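Progress Report No. 2
Project: Undthorpe Reading House, repair and reopening
Prepared by: Vangelis Makris
Date: 24/02/2024

Dear members of the Flolska Fund,

With this report I inform you about the work at the Reading House since our first report in November. I have tried to keep the same order of topics, so that you can compare the two papers more easily.

Repair work

The roof over the east side is closed. The old gutters were removed and the new ones are fixed on the street side. The yard side must still be done, and the builder asks for dry weather before he starts. The two window frames in the small room were in worse condition than we thought in the autumn. We decided to replace them instead of painting them again. This change was paid from the reserve, as we agreed by telephone with your office.

The electric work is in the hands of the firm Jerico. They have finished the main hall and the entrance. In the small room they wait for the carpenter, who must first close the wall under the windows.

Surfaces inside the house

For the inside surfaces we asked for a pale and matte finish. Glossy paint gives reflections on the page, and many of our older readers complained about this in the old house. The color was chosen together with the reading group.
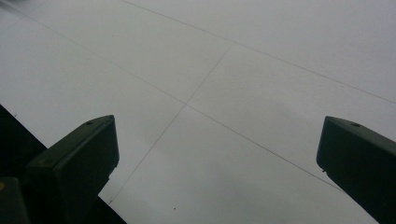
Pale, matte surface with thin seam lines between the panels.

Books and catalog

The catalog now contains 1516 titles. Most of the work was done by Ms. Cuautle, who comes to us two mornings each week and who also repaired many torn covers. The children's books are complete in the catalog. The local history part is slow, because many of the booklets have no author and no year, and we must ask older people in the town what they remember. I would like to keep these booklets apart until we have better information.

The books are still in boxes in the school cellar. The school has kindly allowed us to leave them there until summer. We check the boxes every month for damp, and until now we have not found any damage.

Activities during the closure

The reading group continued to meet in the church hall. We held eight evenings in this period, and the attendance was good also in the cold weeks. The evening about letters from emigrants was the most visited, and several families brought letters from home. Two of them agreed that we make copies for the collection.

The homework hour for children had to stop in January because the hall was needed for other purposes. We are sorry about this. We are speaking with the school about a classroom, but we have no answer yet.

Money

The spending follows the plan, with the exception of the window frames. The invoice for the shelves has not arrived, so it does not appear in the attached table. I will send a corrected table when we receive it.

Next steps

Before the next report we want to finish the yard gutters, close the work in the small room and order the reading lamps. We also need your written agreement for moving the remaining reserve to the heating line. Please let me know if you need another form for this, or if my letter is enough.

With kind regards,
Vangelis Makris
Project coordinator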